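Section 6: Putting Up Your Bat House

OK, so the box is assembled, the landing pad is roughed up the way I showed you in Section 5, and you're itching to hang the thing. Good! This is the part I like best, and also the part where I made most of my mistakes, so please read all the way through before you get the ladder out.

Everything in here goes for the Vindumix two-chamber box and the bigger Codine one. If you bought the old Verhoeven model (the one with the hinged roof) skip step 4, your bracket is already on.

Before you start

You'll want the bracket and screws from the bag, a drill, a level, a tube of exterior caulk, and another person. I mean it about the other person. A full-size bat house is heavier than it looks once it's over your head, and I have dropped one on a hydrangea.

Picking the spot

1. Walk around your house in the morning and again in the afternoon and see which wall gets the sun. Mother bats want a warm nursery, so you're after at least 6 hours of direct sun a day. Up here in Kunmont I go for southeast. If you live somewhere with really brutal summers, a wall that gets only morning sun may be the better bet.

2. Look up. Are there branches, wires or a porch light in front of the spot? Bats drop out of the bottom of the box to get flying, and they need 20 feet of clear air in front. They don't care for a light shining on the door either.

3. Skip the trees. I know, I know, it's a bat, it ought to live in a tree! But trunks are shady, and they make a nice staircase for raccoons and snakes. The side of a building or a stout pole works much better.

Note: Try not to hang it right over a door or a window you open a lot. Bats poop. It's dry little stuff and great for the flower beds, but you don't want it on the welcome mat.

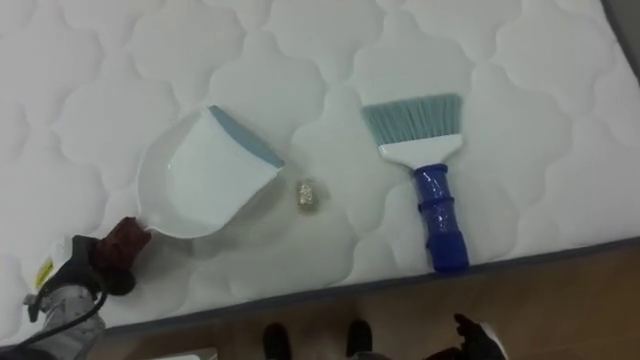 Hanging the box

4. Screw the bracket to the back of the box, flat side out. Snug is fine. Don't crank on it or you'll split the cedar (ask me how I know).

5. Hold the wall plate where you want it, check it with the level, and mark your holes. The bottom of the box should end up at least 12 feet off the ground. Higher is fine, up to whatever you're comfortable with on a ladder.

6. Drill your pilot holes into something solid. On wood siding that means a stud. On brick, use masonry anchors, which don't come in the bag.

7. Have your helper steady the ladder while you lift the box and drop the bracket over the plate. You'll feel it seat. Give it a good tug downward, then put in the two locking screws.

8. Run a bead of caulk along the roof seam and down both top corners. Leave the bottom wide open, and leave the vent slots alone too. My neighbor Darnell Lyons very neatly caulked his vents shut and then wondered why his box was an oven.

Caution: Don't work off the top two rungs, and don't do any of this in wind. The box catches it like a sail.

Caution: If you ever find a bat on the ground, leave your bare hands out of it. Most bats are perfectly healthy, but a few carry rabies, and a grounded bat is more likely to be a sick one. Keep kids and pets away and call your local wildlife rescue. If anybody gets bitten, or wakes up with a bat in the room, call a doctor right away.

And now you wait

Try to have the box up by April, when the bats are coming back and looking around. Then be patient with it. Mine sat empty for two whole summers, and I was about ready to turn it into a mail holder when I heard squeaking one evening in July!

To check for tenants, stand off to the side at dusk and watch the bottom of the box. You can also look for droppings underneath. Please don't poke a flashlight up there in June or July, when the pups are too young to fly and a scared mother might leave.

Piret Kalniņš, who proofread these pages for me, wanted to know about adding a bit of store-bought guano or a bat call recording to speed things up. I've tried both. Save your money.

Cleaning out wasp nests and re-caulking are both winter jobs, and you'll find them in Section 7.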